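What I learned in my first year of learning Latvian

On 28th March it was one year since I opened my first Latvian textbook, and I promised myself I would write something on that day, good or bad. My teacher, Mrs. Kļaviņa, says that a person who studies a language should write in every language he has, so I am writing this in English, which is my second. Spanish is my first. Latvian is my fourth, after a little Portuguese.

People ask me why Latvian. My wife's grandmother lives near Cēsis and she speaks Latvian and Russian, and I speak neither of them. On our first visit we sat together one whole afternoon and smiled. She gave me soup, and I said the only word I had, paldies, eleven or twelve times. On the train back to Riga I decided that next time I would have more words.

The beginning

I began with an app, like everybody. I kept a streak of 219 days and I was proud of it. Then my wife asked me on a Sunday to say in Latvian that the window was open, and I could not do it. I knew the word for window, I knew the word for open, but they did not want to stand next to each other. The app had taught me to recognize, and to speak is another kind of work.

After that I looked for a teacher. Mrs. Kļaviņa gives lessons online, one hour, twice a week. She was a school teacher for a long time and you can hear it. If I make the same mistake three times, she takes off her glasses and waits. I have become afraid of these glasses, but my endings are better.

The endings

Latvian nouns change their endings according to what they are doing in the sentence. For a Spanish speaker this is strange in the first month and annoying in the second. I made big tables and put them on the door of the refrigerator. I could recite them while I cooked, and then in the lesson I would say everything in the nominative, as if the tables belonged to another man.

What helped me was to learn small complete phrases. I stopped learning "coffee" alone and learned "with milk", "without sugar", "a cup of tea", "I go to the store", "I come from the store". Every phrase carries its own ending inside it, and after some weeks the ending begins to sound right by itself. I write these phrases on paper cards. Now I have 300 of them in a shoe box, and some are already brown at the corners.

My friend Lautaro Lucero, who studies Polish, does it differently. He listens to the radio in the morning and does not write anything. He says he understands more every month. I tried it for two weeks and understood the weather and the names of cities. Maybe it is a question of character.

Talking about what is on the table

The exercise I like most is very simple. Mrs. Kļaviņa asks me to speak for five minutes only about the things I have near me, without preparing. There is always a drink somewhere, so I know my drink words very well by now: ūdens, tēja, kafija, krūze, pudele. At the beginning I said "this is a bottle, this is a mug" and was finished in twenty seconds. Later you learn to say that the mug is brown, that it stands in front of the bottle, that the tablecloth is black - and then the endings come back to punish you, because the adjective has to agree too.

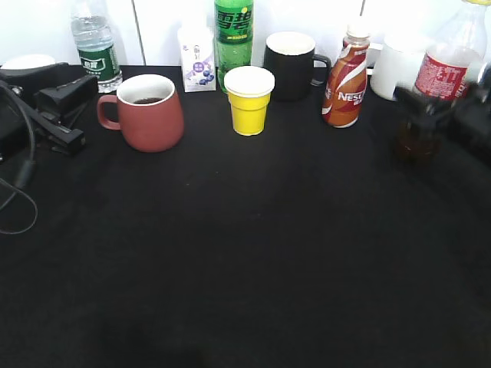 Mistakes I remember

In August we visited the grandmother again. I wanted to tell her that I was full after the meal, and I said that I was a full moon, or something near it. She laughed so much that she had to sit down. After this it was much easier between us, and she began to correct me without being shy.

I also mix up the long and short vowels. In Spanish we do not have this difference and my ear is lazy. Kāzas is a wedding and kazas are goats. I have already invited myself to some goats.

For the second year I have one plan, to read a whole book, even a children's book. My wife bought me one about a hedgehog. I am on page 4 and I have looked up the word for "pine needle" twice.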